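Flerkville, Jan 3, 2020

Robot club starts clothes folding project

The Fagerlund robotics club today announces Cindier, a student project in which members collect practice examples for robots that handle clothes at home. The work is done with hand-held grippers on ordinary garments.

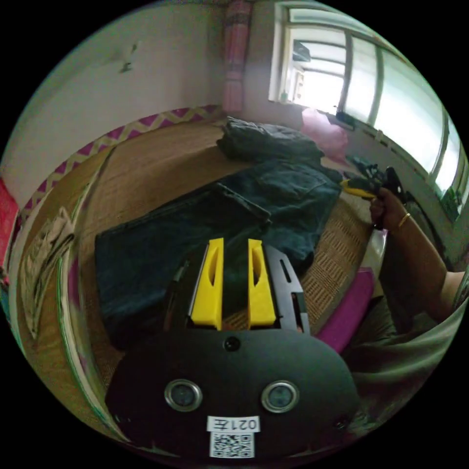 Jeans laid out on a woven mat, with a yellow-fingered gripper.

Club members meet for 12 sessions until April. They work with trousers first, and shirts will follow.
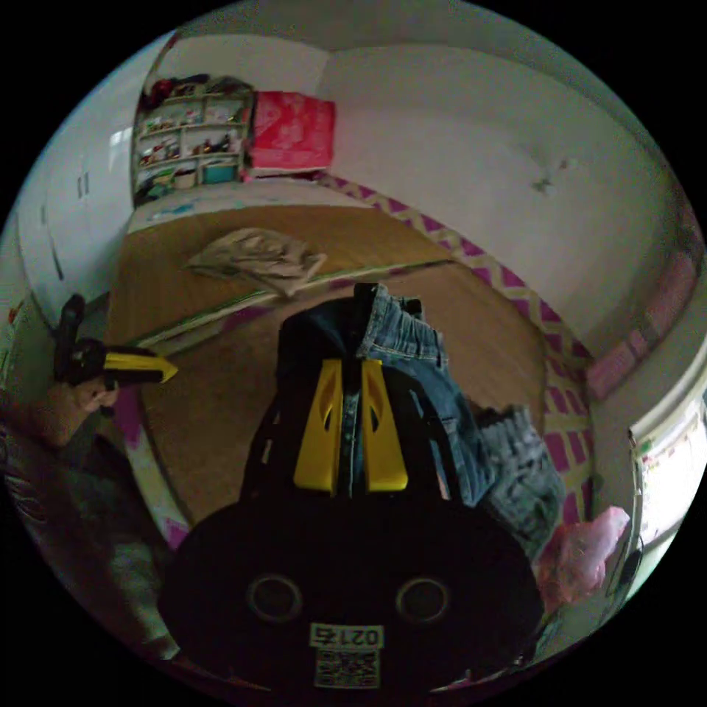 Who can join the project?
Any student of the school from the age of 12 can join, and no experience with programming is necessary.

The club will show its results at the Itis student competition, where 8 teams are registered.

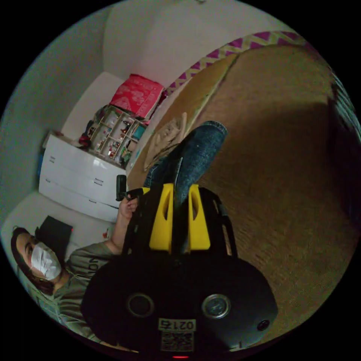
A participant in a face mask with the club's equipment.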